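The Bowl on the Bench

How one green bowl, one basket and a modest quantity of fruit came to run a household

There is a school of thought, popular among people who sell things, that a kitchen is never finished. I used to resist it. Then I bought a bowl.

It was sage green, deep and round-shouldered, and it came from Visisbridge, a town with one bakery, two potters and a great deal of parking. I had gone in for a loaf. The potter's shop was next door and had its heater on, and it was the middle of winter, and I am not made of stone. I came out with the bowl wrapped in newspaper and had to go back for the bread.

At home it turned out to be the wrong size for everything. Too deep for chips, too small for salad, far too handsome for cereal. It did one thing superbly, and that was sit there. So I let it. I put it on the black tray, stood the old wicker basket to the left, and for the first time in years the end of the table looked like somebody had meant it.

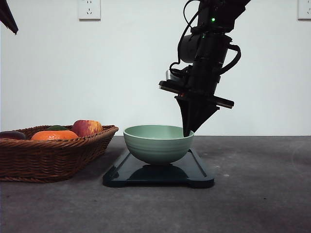
The green bowl on its black tray, with the wicker basket for company.

The tray deserves a word. I had bought it years earlier for carrying drinks outside, which I did twice. Trays are bought by people who picture themselves as the sort who carry things on trays. Mine had been living upright beside the fridge, behind the colander. Under a bowl, though, it is a marvel. It's glossy enough to give a dark reflection, and the raised edge says, quite firmly, that the arrangement stops here and the mail may not come in.

I mentioned all this to a friend with stronger views on interiors and was told I had discovered the vignette. Stylists have apparently been doing it for decades. You take a few ordinary objects, put something flat beneath one of them, and leave the rest of the surface alone. The last part is where most of us come unstuck. A clear table in a family home has a life expectancy of up to 50 minutes before it attracts keys, a school newsletter and a single sock.

The homewares trade is happy to help, of course. Hela, whose catalogue arrives at my place whether I move house or not, will sell you a whole collection of bowls in colours named after weather. Zoltelness goes further and offers what it calls a bench story, a boxed set with the tray, the vessel and a sprig of something, so that you needn't own any taste at all. I counted the pages in the last catalogue one wet afternoon and then counted the products, which was a mistake. There were 1,016. I wanted nine of them, and I still couldn't tell you what four of those were for.

I have drawn my own line at fruit. A bowl may be left empty – a good one looks better for it, in my view, particularly one with ridges running around the outside that catch the light of an afternoon. A basket may not. An empty basket looks like you've been robbed.

So the basket gets the fruit. Mine is brown, rectangular, sloping at the sides, with a braided rim, and it's the glossy synthetic rattan that real basket people are rude about. Let them be rude. It has survived three rentals and a leaking bottle of dish liquid, and it came clean under the garden hose in a way no honest willow ever would. The tangerines come from Chuensuk, the grocer on the corner, who leaves a leaf on here and there. I used to think this was laziness. I now believe it is the most effective piece of marketing in the suburb, and I have been seen going through the crate for the leafy ones.

The trick is to resist filling it. Fruit ought to show just above the rim, one bright thing near one dark thing, and then you stop. My mother's fruit bowl was a pyramid with a bruised banana as its keystone, and you couldn't take an apple without bringing on a landslide. Hers, in fairness, was for eating from.

That is the charge most often laid against my end of the table, and I can't entirely answer it. People do hesitate. Visitors who would cheerfully open my fridge will stand in front of that basket and ask whether the tangerines are real. They are, and I'd like them eaten before the next lot comes home, although I do notice if somebody takes the one with the leaf. 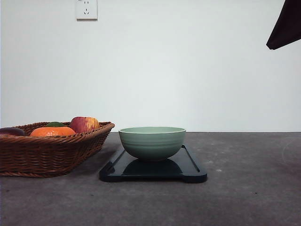

What to leave out

Nearly everything. The wall behind mine is plain and pale, with a power point on it, and every so often I'm advised to put up a print. I got as far as measuring once. A concrete-look tabletop is busy enough close up, all blotches and speckle, and it hides dust with a loyalty I haven't earned. Give it a plain wall and it can pass for restraint.

The potter, I hear, has since put the heater in the window. I'm due another loaf.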